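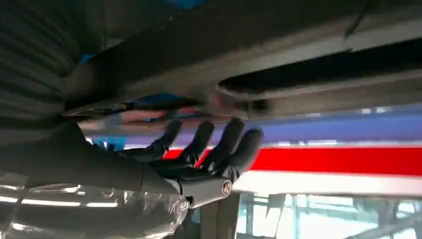
Never buy a car in spring, Covadonga Robles told me, because by then the owner has washed it twice and the salt has had all winter to get into the seams. Buy in February, she said, when it's filthy and you can see what it's been driving through.

She was speaking from experience. Her last car, a grey wagon she bought in May from a man in Zellik, looked clean enough in the driveway. In the second winter the rear brake line let go in the parking lot of a grocery store. The body was still shiny. The mechanic who looked at it wouldn't give it back to her until she'd signed a form saying she would have it towed.

Rust is the ordinary end of a car in this part of the country. Engines now last longer than most owners expect, and transmissions are better than they were. What sends cars to the yard in Haverford is the metal underneath, and most drivers never look at it.

The chemistry is old news. Bare steel, water and oxygen make rust, and salt speeds things along by making the water a better conductor. Dry salt on dry steel doesn't do much. The trouble comes when slush packs into a wheel well or behind a splash shield and stays wet. A heated garage can make this worse. A car left outside at minus twenty is frozen solid and corrodes slowly, while the same car brought indoors every night thaws and drips, and the brine goes to work until morning.

Liquid brine has changed the pattern too. Haverford began spraying it on the main roads ahead of storms, where it used to spread rock salt after the snow had come down. Brine uses less salt per kilometre and sticks where it's put. It also sticks to cars. It goes up as a fine mist behind transport trucks and gets into places the old dry stuff bounced off.

Marcelino Ibarra has run a two-bay shop on the Rurden road since before the bypass went in. He keeps a plastic bin of failed parts by the office door, and he'll hand you one if you stand there long enough. When I visited he gave me a length of brake line that looked sound on top and had a hole along the bottom where a plastic clip had held it. Clips trap grit, he said. So do the foam pads some manufacturers put around the fuel lines to keep them quiet.

He divides rust into the kind that matters and the kind that doesn't. A brown film on the exhaust is nothing. Surface rust on a thick suspension arm can sit there for years. What worries him is scale, the layered stuff that comes away in flakes, on anything that carries load: subframes, spring seats, the boxed sections near the rear wheels on pickups. He taps these with a small hammer. Good steel rings and bad steel thuds, and sometimes the hammer goes through.

The cure, or the delay, is a coating. There are three kinds sold in town, and people get heated about which is best.

Oil spray is the cheapest. A shop puts the car on a hoist, pulls a few plugs and fogs a thin oil into the doors, rockers and frame. It creeps into seams and it drips on the driveway for a couple of days. It has to be done every fall. Ibarra charges $122 for a small car and doesn't advertise it, and from Thanksgiving on he's booked solid.

Wax and lanolin products are thicker and hold up better in the wheel wells, where oil gets washed off. They cost more and take longer to apply, and the car needs to be clean and dry first. One shop in Zellik asks $482 for the full treatment on a pickup, with a touch-up included the following year. The smell of lanolin on a warm exhaust is something like a wet sheep, and it lasts for weeks.

Then there's the hard black undercoating that dealers like to sell with a new car. On clean new metal it can work well. On a used car it's a gamble. Once the coating cracks, water gets behind it and can't get out, and the rust spreads where it can't be seen. Ibarra won't apply it to anything that has been through a winter. He also tells buyers to be suspicious of a ten-year-old truck with a fresh black underside, especially one being sold privately.

Jarmo Ikonen disagrees with most of this. He drives a sedan that is old enough to vote and has never had it sprayed with anything. What he does is wash it. Every time the temperature gets above freezing he takes it to the coin wash on Hutel Street, the one with the low wand for the underside, and spends five minutes under each end. He parks outdoors. In April he pulls the drain plugs and runs a garden hose through the rockers until the water comes out clear. His car has rust, he admits, but he knows where all of it is.

Washing does help, provided it's done properly. Rinsing for thirty seconds mostly moves the salt around. The water at some automatic washes is recycled, and customers might ask how well it's filtered before paying extra for the undercarriage option. The drain holes along the bottoms of the doors deserve a look too. They clog with leaves and sand, and a door that holds water will rot from the inside whatever has been done to the outside. A zip tie clears them.

For buyers, a pre-purchase inspection on a hoist is still the best money spent. Sellers who refuse one have told you something. If a hoist isn't possible, a flashlight and an old blanket will get you a fair distance. Look along the rocker seams, at the ends of the brake lines near the rear axle, and at the spots where the jack goes. Press hard with a thumb. Bring a magnet for the wheel arches, as body filler won't hold it.

A private seller in Haverford wanted $1000 off my hands last winter for a hatchback with new tires. I took it to Ibarra. He had it in the air for a few minutes, tapped the left rear spring seat, and lowered it again without saying much. The tires, he thought, were worth having.

Robles has since replaced the wagon. She bought on a Tuesday in February, in sleet, and paid for the oil spray before she'd changed the plates. It still drips on her side of the shared driveway. Her neighbour has put down cardboard.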